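开放日的手持夹爪体验桌，从头到尾怎么办

最后修改：2024年12月18日

上回开放日结束以后，陆陆续续有好几个地方的朋友写信来问，说他们也想在自己的实验室或者车间里摆一张“手持夹爪”的体验桌，让来参观的人亲手试一试教机器人拿东西是怎么回事，问我们能不能把做法写一写。我拖了些日子，一来是忙，二来总觉得这事没有什么好写的，不就是一张桌子、两把夹爪、一堆杂货嘛！等真坐下来写，才发现要交代的零碎事情还真不少，写着写着就长了，请各位泡杯茶慢慢看。

先说一下我们的情形，免得你照搬的时候对不上。我们这里叫 Mustell，地方不大，开放日那天一共放了三个站：进门是展板，中间是体验桌，最里面是 Kokkonen 那台固定在台子上的机械臂，用来播放训练好的动作。客人分组进来，每组 14 人，在体验桌前停留的时间最长。下面讲的主要就是这张桌子，前后两站只在需要的地方带一句。

## 一、桌子和光线

桌子用普通的浅色木桌就行，台面要大，要稳，人靠上去不晃。我们试过铺桌布，铺了半天又撤掉了，夹爪往下一压，桌布跟着跑，小朋友玩得很开心，讲解的人很头疼。裸着的桌面最省事，有一点旧印子也不要紧，擦不掉就由它去。

光线要花一点心思。腕部相机离桌面近，头顶的灯如果正好照在台面中间，会有一大片反光，碰到亮面的包装袋更厉害。你可以这样调：

1. 先把桌子放到你打算放的位置，灯全打开，窗帘保持开放日当天的样子。
2. 拿起夹爪，在屏幕上看着画面，从桌子左边慢慢移到右边，再从靠近自己这边移到对面。
3. 哪里泛白，就把桌子转一个角度，或者关掉那一排灯，再走一遍。
4. 下午再来看一次，冬天的太阳低，能从你想不到的地方钻进来。

完全没有反光是做不到的，也不必做到。以后机器人干活的地方总归有窗户有灯，录的时候有一点亮斑，对它也是一种见识。

## 二、夹爪的检查

客人来之前，每一把夹爪都要过一遍手。我习惯头天晚上做一遍，当天早上再做一遍，早上那遍快得多。

先把手指完全张开，让两块软垫相对，看看垫子有没有翘边。边缘磨得有点毛糙是正常的，用久了都这样，用指甲轻轻拨一下，垫子本身不松动就可以继续用；要是能掀起来一个角，趁早换掉。然后看螺丝孔里的螺丝有没有退出来，再看连杆转动处的铜色衬套，慢慢开合几次，听一听，捏一捏，手感应该是顺的，中间没有一顿一顿的地方。最后才通电，看相机画面里左右两根手指是不是都露出来了，位置大致对称。

顺序上我建议先动手后看屏幕，许多人（包括我自己）一开机就盯着画面看，忘了摸一摸实物。
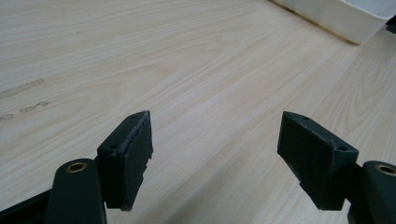

Nerys Gape 看过初稿后在旁边批了一句：检查的步骤最好当着第一组客人的面再做一遍，她带组的时候发现，大人们对“怎么知道它是好的”比对“它能干什么”还要感兴趣，问得也细，光是开合手感就能聊上好一会儿。

这个意见我很赞成，所以现在的做法是把检查当作讲解的开场白。你不用背稿子，手里做什么嘴上就说什么：“我先把它张开，看看垫子，再捏两下。”客人的眼睛自然会跟着你的手走，比对着展板念要亲切得多。做完之后把夹爪递给离你最近的一位，让他也捏两下，气氛一下子就松了。

## 三、选什么东西来夹

东西要选家里厨房里找得到的。我们第一年摆的是积木和塑料方块，夹起来样样顺利，客人看两眼就走了，因为看不出难在哪里。后来换成日用杂货，桌边立刻热闹起来，每个人都觉得自己会拿，拿起来又都要琢磨一下。

挑选的时候，心里按这么几类去想：

- **硬而规矩的**：小盒子、杯子之类，给第一次上手的人建立信心。
- **软袋装的**：调味料、米、豆子，里面的东西会流动，夹的地方不同，袋子的样子就不同。
- **薄的**：卡片、抹布，留给自告奋勇的人。
- **有盖有嘴的**：带小盖子的袋子或瓶子，可以引出“从哪一头拿”的话题。

玻璃的不要，开过封的食品不要，太重的也不要。有汤水的我个人不赞成，Cirnum 那边的同行倒是放过一瓶酱油，据说平安无事，我听着还是捏一把汗。

东西不用一次全摆出来。旁边备一个盛放用的盒子或托盘，每次只拿一两样到桌面上，客人的注意力才集中得住。盒子放在远端靠角落的地方，离手太近的话，总有人一伸胳膊就把它碰歪。

## 四、示范的讲法

讲解员要先自己做一次，做得慢一点。平时我们干活熟练了，手一伸一合就完事，客人根本来不及看明白。示范的时候我会把动作拆开，一边做一边说：

**靠近。** 手腕抬高，让相机能看到整件东西和它周围的桌面，在这里停一停。许多人上来就直奔目标，录下来的画面里东西忽然变得很大，机器人学的时候就少了前面这一段路。

**对准。** 让东西处在两根手指之间，手指的朝向和东西窄的那一边配合。请客人自己说说哪边窄，他们说出来以后印象会深得多。

**下去。** 慢慢往下，直到手指到了该到的高度。平躺的软袋子要特别耐心，因为它贴着桌面，没有地方给手指钻进去，两根手指得先轻轻压住袋面，再往中间收，把袋子收出一道可以抓的褶来。

**合拢和抬起。** 合拢以后等一下再抬，抬的时候先抬一点点，看看它稳不稳。

**放下。** 放下和拿起一样要慢，别松手让它掉下去。这一条小朋友最爱违反，他们觉得东西啪的一声落下去很过瘾，你就笑着请他再来一次。

说到软袋子，我总要多讲几句，因为这是整张桌子上最受欢迎的题目。超市里那种立得起来的鸡精袋子，放倒了以后看起来服服帖帖，袋面滑，又皱，灯一照到处亮晶晶的，太太乐的那种黄袋子大家都认得，一拿出来就有人说“哎呀我家也有”，这一句话顶得上我讲五分钟的开场。认得的东西，人就会拿自己在厨房里的经验来比，比着比着问题就来了：我平时是五根手指去抓，它只有两根，该抓哪儿呢？是抓中间，还是抓靠边的地方？带盖子的那个角能不能用上？

你先别急着给答案，让他们轮流试。有人喜欢抓正中间，有人喜欢先把袋子推到一边，都可以录下来。

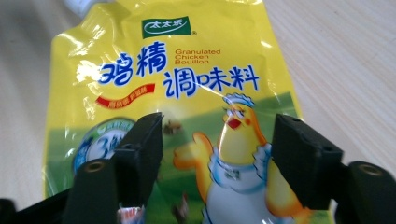

轮到客人动手的时候，讲解员站在他持夹爪那只手的另一侧，不要挡住屏幕，也不要伸手去扶他的手腕。我知道看着别人歪着夹实在难受，我自己就忍不住扶过好几次，后来回看那些片段，画面里忽然多出一只手，那几段就都不能用了。用嘴巴提醒就好，“往左一点”“再低一点”，实在不行就请他放下来重新开始，一次没有成功一点也不丢人。

每个人做完，请他转头看屏幕上的回放，回放用正常速度放一遍，再用慢速放一遍。看到自己的动作从手腕的高度拍出来，十个有九个会笑出声，接着就会说“原来我在这里抖了一下”。等他说出这句话，你再讲机器人是照着这样的画面来学的，他就完全听得进去了。

## 五、带组的节奏

14 个人一起围着一张桌子是看不清的，到了桌边要再分成两拨，一拨试夹爪，一拨先去看 Kokkonen 的机械臂，中途对调。对调的时候容易乱，给两边的讲解员约好一个手势，举手就是还要一会儿，拍一下手就是可以过来了。喊话在那种场合是听不见的。

机械臂那一站的安全线要提前贴好，地上的胶带最好用宽的，窄的走两组就看不出来了。播放动作之前讲解员要自己先看一圈，确认没有人把包或者外套搭在台子上。急停按钮放在讲解员伸手够得到的位置，并且当着大家的面按一次给他们看，看过以后大家反而更放松。

Jacinto Alvarado 负责的那一班有个很好的做法，我后来照抄了：对调之前，他先让大家猜一猜，刚才那些动作里哪一种机械臂会觉得最难。猜完再过去看，脚步都快了一些。猜得对不对没有关系，路上有话说，队伍就不会散。

如果来的是学校的孩子，每个人试的次数要提前说好，一人两次，说完就不改。一旦给谁加了第三次，后面的每一位都会记得清清楚楚！大人反过来，要多鼓励几句才肯上前，尤其是站在后排抱着胳膊的那几位，请他们帮忙递一下东西，递着递着就上手了。

## 六、录下来的片段怎么收拾

体验桌的片段要不要留，事先得想好，并且在入口处写明白。我们的做法是只录夹爪腕部的画面，不录声音，不愿意录的客人照样可以玩，把录制关掉就是了。关没关，以屏幕角上的红点为准，讲解员每换一个人看一眼。

上次开放日前后加起来一共录了 2,437 段，挑过以后留下 1,335 段。差出来的那些，大多是开头和结尾没掐好，或者画面里进了别人的手，还有些是拿着夹爪对着同伴做鬼脸的，删掉的时候我还有点舍不得呢。

收拾的步骤写在这里，你按自己的软件改一改名字就能用，我们用的是 Gurer 的整理工具：

1. 当天晚上先把所有片段拷出来，夹爪里的原件第二天再清空。
2. 按组建文件夹，只写组号，不写客人的姓名。
3. 快进看一遍，凡是拍到人脸、证件、手机屏幕的，直接删除。
4. 第二遍只看头尾，把没有靠近过程的单独放一处，以后也许能用在别的地方。
5. 第三遍才判断动作本身，拿错了、滑掉了的不要删，标上“未完成”就行。
6. 最后请另一位同事抽看，抽到有疑问的，两个人一起定。

第五步常有新来的同事问我，没夹起来的为什么还留着。我的看法是，客人想办法补救的那几下往往最有意思，袋子滑开了，他换个角度再来，这些在熟手的录像里反而很少见到。至于训练的时候用不用，由做训练的人去定，整理的人先别替他们扔掉。

## 七、收摊和几件容易忘的事

桌面用微湿的布擦一遍，再用干布擦一遍。夹爪的软垫用干布擦，别用酒精，我们有一副垫子擦过以后发黏，只好整副换掉。软袋子逐个看一看封口，压了一天，有渗漏的就扔了，不要再带回厨房去用。线缆绕好以后别塞进夹爪的两根手指中间，看着是很顺手，时间长了垫子会压出一道印。

备用的东西，照我们的清单抄一份给你：替换的软垫两副、小螺丝刀、充电线、宽胶带、纸巾、一支能写在塑料上的笔，再加一瓶给讲解员自己喝的水。讲一天话嗓子是真的受不了，水要放在地上或者别的桌上，千万别放在体验桌上。

还有就是讲解员的轮换，我们每带完两组换一次人，换下来的去门口招呼客人，坐一坐，吃点东西。人一累，说话就短，脸也绷着，客人是看得出来的。

各位要是照着办了，有什么地方不顺手，或者有更好的拿软袋子的办法，欢迎写信告诉我们。夹爪的开合手感怎么调，我另外在写一份，写好了会放在同一个目录里。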